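Section 4: Looking After Your Staircase

Now that your Sowerby stair is in and the fitters have packed up and gone, the rest is in your hands, and we'd like to help you keep it looking good for a long time to come. Most of what follows is plain housekeeping, and you may well do it already. Still, please read the whole section through once before you start, especially the cautions, as a glossy finish is a bit less forgiving than the painted stairs many of us grew up with.

What you will need

A soft cotton cloth, well washed (an old T-shirt with the seams cut off does beautifully)
A second cloth, kept dry
A vacuum with a soft brush head
A small bowl of lukewarm water
Nesitz wood soap, one capful to the bowl

4.1 Weekly dusting

1. Pick up anything that has been left on the steps. We know how it goes: books, socks, the mail that was on its way upstairs. Put it all somewhere else for now, and not on the landing where you'll be stepping backward.

2. Start at the top and work down, so the dust you knock loose falls on steps you haven't done yet.

3. Fold the dry cloth into a pad and run it along the long boards at the side of the stairs, always with the grain. Go lightly. Grit caught under a cloth will leave fine scratches, and on a dark brown finish they show up every time the sun comes around.

4. Vacuum each tread with the brush head, paying attention to the back corners. A dry paintbrush is handy for whatever the vacuum won't reach.

CAUTION: Keep one hand free for the rail whenever you are moving from step to step. Never clean the stairs in socks.

4.2 Monthly wipe-down

1. Do the weekly dusting first. Skipping it only turns the dust to mud.

2. Dip the cloth in the soapy water and wring it out hard, then wring it again. It should feel cool and barely damp. If you can squeeze a drop from it, it's too wet for wood.

3. Wipe one length of board at a time, no longer than your comfortable reach, and follow right behind with the dry cloth. Bunch the cloth up over your fingertips for the top edge, where hand marks like to gather.

4. Take extra care where the board meets the wall. Soapy water that runs into that joint can lift the paint, and a dark cloth may leave a smudge on a white wall. If you do get a smudge, let it dry fully and try a clean white eraser before reaching for anything stronger.

5. Wipe the treads last, and keep everyone off them until they are dry.

NOTE: New finish goes on hardening after installation. Please wait 48 hours before dusting and 11 days before the first damp wipe. Declan Kettle, who looks after our finishing shop, would have you wait even longer if the weather is muggy, and in August we tend to agree with him.

CAUTION: Do not use steam mops, ammonia, furniture polish or any spray containing silicone. Polish on a tread makes it dangerously slick, and silicone will keep a repair coat from sticking later on.

4.3 Small scratches and dull spots

1. Clean the spot as in 4.2 and let it dry.

2. Put a pea-sized dab of Mudance touch-up wax on the cloth and test it first somewhere out of sight, such as the underside of the rail.

3. Rub it in along the grain, wait 2 minutes, and buff with a clean part of the cloth. A second go is fine if the mark still shows.

NOTE: Touch-up wax is for side boards and rails only. For worn treads, or any scratch deep enough to catch a fingernail, please write to Sandro Gatti at our Loneseck workshop and quote the order number on your delivery slip. He will want to know the color of your finish and which step is affected, counting from the bottom.
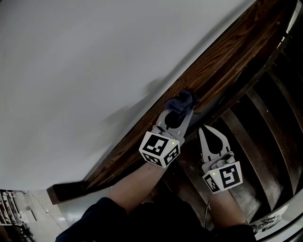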